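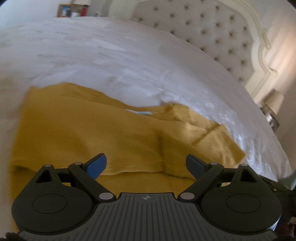
Two nights on trains and one bag

I have been to Povska and back without flying, and I'm going to be unbearable about it for several paragraphs, so do go and put the kettle on.

The plan was Ratih Menon's. Ratih has lived in Povska for six years and has spent all six telling me to come by rail. Her case was that you go to sleep in one country and wake up in another with a bread roll. I looked it up one evening in March, after wine, and found that Ballow to Povska is 2,059 kilometres by the route the booking site preferred, with four changes. The sensible part of my brain went to bed. The rest of it stayed up and bought a ticket.

The booking

I used Hestora, which sells you the whole journey in one go and then sends each bit of it as a separate email, in an order of its own choosing. The outward fare came to £193, couchette included. You can fly for less than that if you don't mind leaving at ten to five in the morning and landing at an airport that shares only a surname with the city. I do mind. I also wanted a window I could look out of without leaning over a man called Keith.

The terms and conditions run to 76 pages. I read four of them and learned that I was allowed a folding bicycle but not an aquarium.

The bag

One bag was Ratih's rule. Everything I've ever read about packing light was written by somebody who owns three grey T-shirts and feels fine about it. They roll things. They talk about layers. They are very calm on the subject of washing their socks in a sink. I've always been more of a just-in-case person, and my cases have included a sudden wedding, a sudden swim and, one year in Whitby, a sudden wish to learn the ukulele.

So I laid it all out on the bed and took half of it away, then went downstairs for some toast, came back up and put most of it in again. Yellow stayed. I will not be parted from yellow for a train. 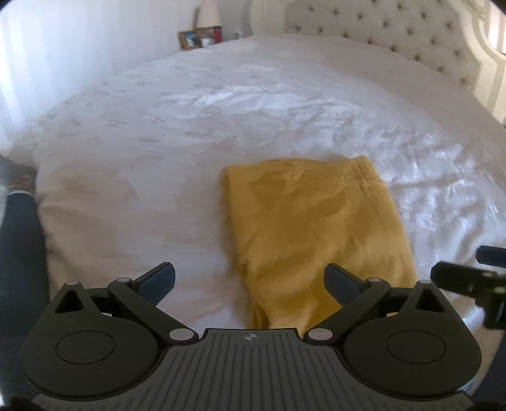 The couchette

Six bunks, of which I had the top one, reached by a ladder designed by someone with smaller feet. The advantage of the top bunk is that heat rises. The disadvantage of the top bunk is that heat rises. By midnight I was lying on top of the blanket with my shoes in a carrier bag next to my ear, listening to a retired couple below me share a hard-boiled egg in the dark. They were doing their best to be quiet about it. There is no quiet way of peeling an egg.

And then I slept, properly, for nearly five hours. I woke up at twenty past six with pine trees going by and fog lying in the fields, and the attendant knocking along the corridor with the rolls. Ratih had oversold the roll. She had not oversold the trees.

The change I'd been dreading was the third one, nine minutes and a footbridge. The train in was early, the train out was late, and I ended up with fifty minutes on a platform bench eating crisps flavoured with something I took to be dill.

Povska

I won't do the sights. There is a castle, it's up a hill, you get the idea. What I liked was a café called Ríos behind the tram depot, where they bring you a glass of water with your coffee and then leave you alone until you die. Ratih and I sat there from eleven until almost three on my first full day, and not one person wiped the table at us.

She asked what I'd brought in the end. I told her. She said that was still too much for four days, and could she borrow the umbrella. 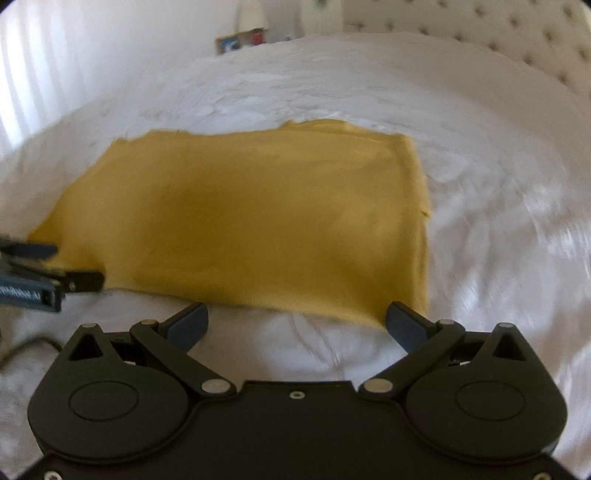 Mustard on white.

The way back was the same thing in reverse, minus the egg people, plus a school orchestra. I had a bottom bunk this time and a cello for company. We were held for an hour and a half outside somewhere with a grain silo, and a boy of twelve or so told me all about the silo.

I've already looked at October. Hestora has sent me two emails about it, the second one first.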